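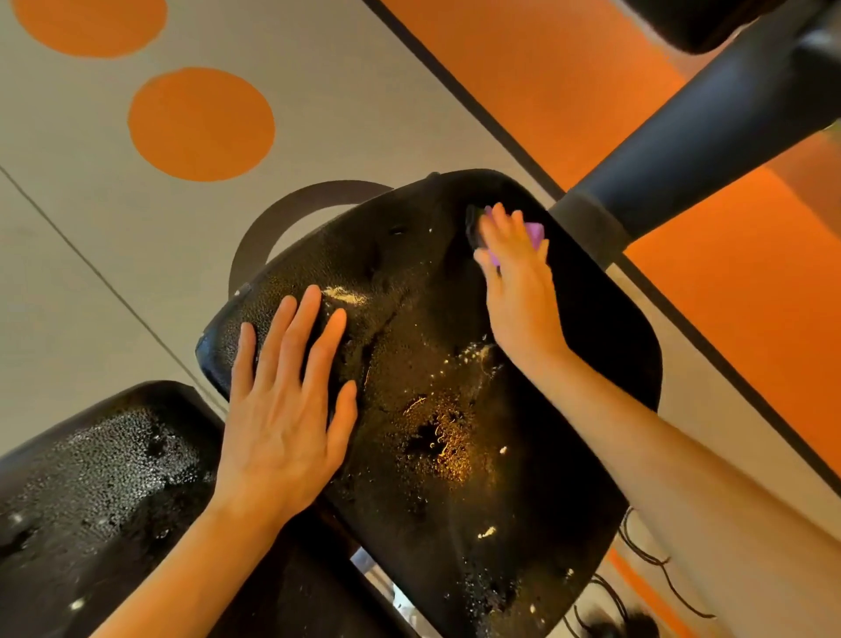 Haverberg Community Choir
Minutes of the January meeting

The meeting opened at 7:15 p.m. in the upstairs room at Rindon Hall. Nine members present. Minutes of the last meeting approved with one fix: the alto sectional was at Drosley, not at the hall.

Winter concert
What a night! We sold 337 tickets, our best ever, and the second half got a standing ovation. The basses asked for it to be noted that they came in on time in the Jang piece — noted, with applause. Thank-you cards are going to the church and to the school band that lent us the timpani.

Spring program
Long and very happy discussion. The Jang songs stay in, all four of them, sung as a set this time. Sea shanties were suggested for the closer and carried by a show of hands. The tenors would like a descant. The music director will look at it.

New members
Open rehearsal went really well and several visitors have asked to join. Sopranos are full for now, so a waiting list will be kept. We badly want more tenors, please ask your friends.

Drosley trip
The bus seats 70 and over half the places are taken. Deposits due at the next rehearsal. Packed lunches again.

Other business
Folders: please erase pencil marks before handing music back.
Piano tuning moved to the morning.

Closed 8:40 p.m. Next meeting in February, same room.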